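Does Tea Taste Better If You Wait? Our Kitchen Project, Written Up
Ye-seo Ra, with Leandro Escobar and Ah-rin Seok

So the brief for this module was "pick an everyday habit and test it properly", and we went round in circles for ages before Leandro said why not tea. 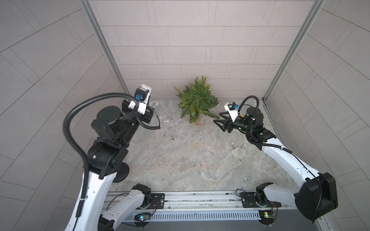 He leaves the bag in for eight minutes (eight!) and I whip mine out after three, and each of us thinks the other is a monster. Ah-rin doesn't drink tea at all, which made her the perfect person to run the tastings, as she had no side to take and could keep a straight face.

What we wanted to find out was pretty simple. Can people tell a three minute brew from an eight minute one without being told, and which do they like more? I was sure the answer to the first bit would be yes. The second bit I was less sure of, though I didn't say so to Leandro.

We did the tastings in the shared kitchen at Haverford, the halls where two of us live. Everyone who took part got two plain white mugs, marked underneath with a sticker so they couldn't see which was which. Same teabags, same kettle, no sugar. Milk was a big argument. In the end we let people choose, as long as they had the same splash in both mugs, and Ah-rin measured it with a medicine spoon from her first aid kit. We also let every mug sit until it had cooled to the same point, because a three minute tea is hotter when you hand it over and that gives the whole game away. I'm quite proud of that one! Our first go in January didn't do it and we had to throw those results out, which hurt.

Nearly everyone could tell the two apart when they had it black. With milk it got a lot messier. Several people said the mugs were identical, and one of them, Ok-hee Ban, then picked the long brew as "obviously the nice one" a minute later, so make of that what you will. The people who said at the start that they liked strong tea mostly did go for the longer brew, but not always, and a couple of them were really quite cross when we turned the mugs over.

Things that went wrong - the stickers came off in the washing up, the kettle in the Haverford kitchen takes an age, and we had to stop one session halfway when somebody needed the hob for pasta. We also asked mostly our own friends, and our own friends have heard me and Leandro argue about this many times. Da-eun Chae, who read our draft, pointed out that they might have been trying to please one of us. Fair point, and I don't know how we'd fix it without asking strangers.

If we did it again I'd want a middle brew too, five minutes or so, and I'd like to try different water. Ah-rin's family live out at Flener where the water is very hard, and she says the tea there gets a skin on top. We meant to bring some back in bottles and never got round to it.

Leandro still leaves his in for eight minutes. I've gone up to four, but only with milk, and I've asked him not to bring it up in the presentation.

Handed in September 24, 2022. The tasting sheets are in the blue folder with Ah-rin if anyone wants to check our adding up.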